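The Long Wait for a Short Word

Farah Ngui has been naming paint for eleven years and has never once been asked to name a green she liked. Greens, she says, are where marriages go to be tested. People will forgive a poor white. They will live with a beige until one of them dies. But a green is an opinion, and somebody has to come home to it.

She works for Lesmont, a small paint firm on an industrial estate with a burger van and a very good view of another industrial estate. The current card holds 36 colours. Behind it, in a spreadsheet she guards like a family recipe, are 1,606 names that didn't make it. Wet Bishop is in there. So is Regret, which tested well in hallways.

The method hasn't changed much. A colour arrives from the lab as a number. Ngui looks at it in the morning, then again at four in November, when the light has given up and everything resembles soup. Then she goes for a walk. If the walk fails, there is the van.
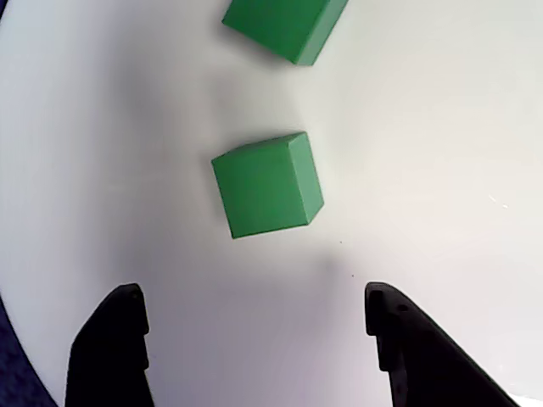 Plain green on white. Naming it is the hard part.

Her colleague Julián Arroyo handles what the firm calls customer language, meaning the post. Most of it concerns greens. One woman painted a whole staircase in Dakell, a mossy shade from two cards ago, and wrote to ask what a Dakell was. Arroyo replied that it was a valley. It isn't, as far as he knows, but he felt she had earned one.

The fashion now is for names that tell you nothing at all. Ngui blames the expensive end of the trade, where a tin costs as much as a coat and the buyer expects to be a little confused. Lesmont held out for years with Leaf and Pea. Then sales of Pea collapsed, it was renamed Grurnard, and the stuff has been hard to keep in stock ever since.

"Same tin," says Ngui. "Same pea."

Her own kitchen is white. She has been meaning to do something about it, and there is a tester pot on the windowsill with the lid still on. The label has been left blank.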